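연말이라 부엌을 정리했다. 12월 29일에 시작해서 이틀 걸렸다. 원래는 싱크대 아래 칸만 치울 생각이었는데, 거기 있던 물건을 둘 데를 찾다 보니 위 칸까지 다 꺼내게 됐다.

이 집으로 이사 온 건 9월이다. 그때는 짐 푸는 게 급해서 그릇이고 냄비고 손에 잡히는 대로 넣었다. 넉 달 가까이 그 상태로 썼으니 불편한 게 당연하다. 국그릇은 제일 높은 칸에 있고, 거의 안 쓰는 찜기가 손 닿는 자리에 있었다. 밥 먹을 때마다 의자를 갖다 놓고 올라갔다.

첫날은 버릴 것부터 골랐다. 뚜껑 없는 반찬통, 코팅 벗겨진 프라이팬, 유통기한 지난 양념. 반찬통은 짝을 맞춰 보고 남는 건 다 내놨다. 유리로 된 건 그냥 두었다. 뚜껑이 없어도 냉장고에서 접시 덮어 쓰면 된다.

선반은 새로 하나 샀다. Skeltelari라는 곳에서 나온 조립식이고 폭이 49센티다. 벽과 냉장고 사이 틈이 좁아서 이 치수가 아니면 안 들어간다. 주문하기 전에 줄자로 두 번 쟀다. 조립은 설명서대로 하면 30분이면 끝난다. 나는 옆판을 거꾸로 끼워서 한 번 풀었다가 다시 했다. 나사는 처음부터 꽉 조이지 말고 네 귀퉁이를 다 끼운 다음에 조이는 게 좋다. 육각 렌치는 들어 있고 드라이버는 따로 있어야 한다.

둘째 날은 전자레인지 차례였다. 그동안 냉장고 위에 올려놓고 썼는데, 뜨거운 국그릇을 머리 높이에서 꺼내는 게 늘 불안했다. 새 선반에 올릴까 하다가 앞뒤 깊이가 모자라서 포기하고, 흰 테이블 위로 내렸다. 국물을 데울 때 허리 높이에서 꺼낼 수 있으니 훨씬 낫다.
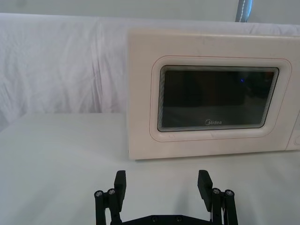
흰 테이블 위의 미디어(Midea) 전자레인지. 문 테두리에 적갈색 선이 둘러져 있다.

문이 크림색에 가까운 흰색이라 얼룩이 잘 보이는 편이다. 긁힌 자국도 조금 있다. 그래도 데우는 데는 문제가 없어서 바꿀 생각은 없다. 창 둘레가 층층이 턱이 진 모양이라 행주로 한 번에 닦이지 않는다. 면봉에 물을 묻혀서 턱을 따라 한 바퀴 돌리면 된다.

안쪽은 물 한 컵에 식초 두 숟갈을 넣고 돌린 다음, 문을 열지 않고 조금 두었다가 닦는다. 김이 차서 눌어붙은 게 불어난다. 베이킹소다도 써 봤는데 하얗게 남아서 여러 번 헹궈야 했다. 식초 쪽이 손이 덜 간다. 냄새는 문을 열어 두면 빠진다. 회전판은 빼서 설거지할 때 같이 씻는다.

전자레인지를 내리고 나니 냉장고 위가 비었다. 거기에는 키친타월과 휴지 묶음을 올렸다. 가벼운 것만 두기로 했다. 전에 살던 집에서 냉장고 위에 믹서를 올려 뒀다가 떨어뜨린 적이 있다.

수저통과 양념통은 Urban에서 나온 플라스틱 바구니에 모았다. 두 개를 샀고, 하나는 기름과 간장, 하나는 가루 종류다. 간장병 바닥에서 자꾸 흘러서 바구니 안에 키친타월을 한 장 접어 깔았다. 더러워지면 그것만 갈면 된다. 서랍 안에는 Ultier 미끄럼 방지 매트를 잘라 넣었다. 가위로 잘 잘리는데 자른 단면이 조금 일어난다. 서랍을 여닫을 때 숟가락이 뒤로 몰리던 건 없어졌다.

국그릇은 허리 높이 칸으로 내리고 찜기는 맨 위로 보냈다. 찜기는 만두 찔 때나 쓰니 거기 있어도 된다. 큰 냄비는 싱크대 아래에 겹쳐 넣었고, 사이에 신문지를 한 장씩 끼웠다. 쌀통은 자리를 못 정해서 아직 바닥에 있다. 선반 맨 아래 칸에 넣어 봤는데 뚜껑이 끝까지 안 열린다.

남은 일은 멀티탭이다. 지금 쓰는 건 선이 짧아서 테이블을 벽에 바짝 붙여야 한다. 조금 더 긴 걸로 바꾸고 선은 테이블 다리 쪽으로 묶을 생각이다. 그릇 밑에 깔 종이도 떨어져서 같이 사야 한다. 냉동실 정리는 새해로 미뤘다.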